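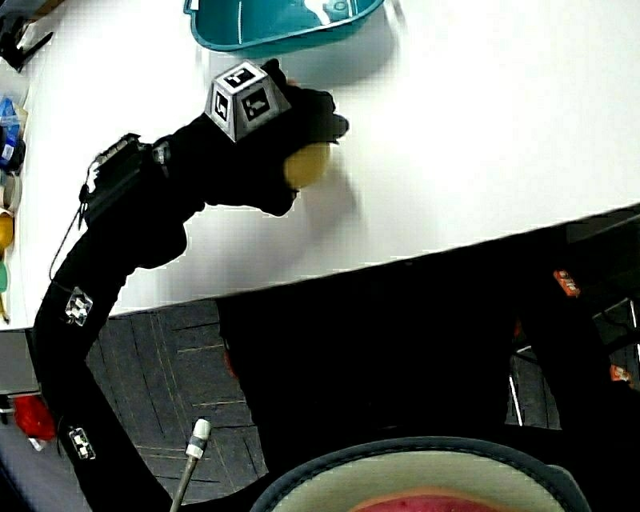
2 min read

The Rain Reel

Heledd Parri logged clip 788 at ten past four in the morning. Harbour wall, light rain, fixed lens, 40 seconds, no sound. She entered the keywords in the order the Rultach library required: place type, weather, movement, mood. For mood she put "neutral". The drop-down offered six moods and she had used "neutral" for most of June.

Rultach sold footage by subscription. Customers paid once a year and took what they needed: clouds, trains, hands signing papers. The library bought old reels in bulk, and it was Heledd's job to cut them into lengths, remove anything that could identify a person, and grade the colour to the house standard. The present batch had come from Unduvska in eleven tins. The label on each tin gave a frame rate and nothing else.

Clip 789 was the same harbour wall. The exposure was half a stop brighter. At second 22 a man in a long coat walked in from the left, stopped, and looked at the water until the clip ended.

She checked the rule. A figure seen from behind at that distance did not need a release. She typed "man, waiting" and moved on.

He was in clip 790 as well, and in 791. In 792 he had turned a few degrees towards the lens. She opened the five clips side by side and lined up the wall. The camera had not moved. The tide had dropped by two courses of stone.

At six she rang Malachy Cullinane, who ran intake.

"Do we know who shot the Unduvska tins?"

"A firm called Sipos. They closed. Why?"

"There's a man in them. He's turning round."

"Can you see his face?"

"Not yet."

"Then it's usable," Malachy said. "Flag it if you can."

She worked through the next tin at double speed. By clip 801 she had the line of his jaw. By 803 she had one ear and part of a cheek. The rain stayed constant, and the histogram barely changed. She noted both in the comments field, where the length limit was 200 characters.

Clip 804 was marked on the leader as the last of the reel. She set playback to normal speed and took her hand off the jog wheel. At second 22 the man completed the turn. She watched to the end, then went back to the start and watched it again with the gain raised.

It was her father, at thirty or so, in a coat she had never seen. He looked straight into the lens and said three or four words. The track was empty.

Heledd set the status to "rejected, identifiable person". The system asked whether she wanted to delete the source file. She chose "no", copied the clip to her own drive, and opened the next tin.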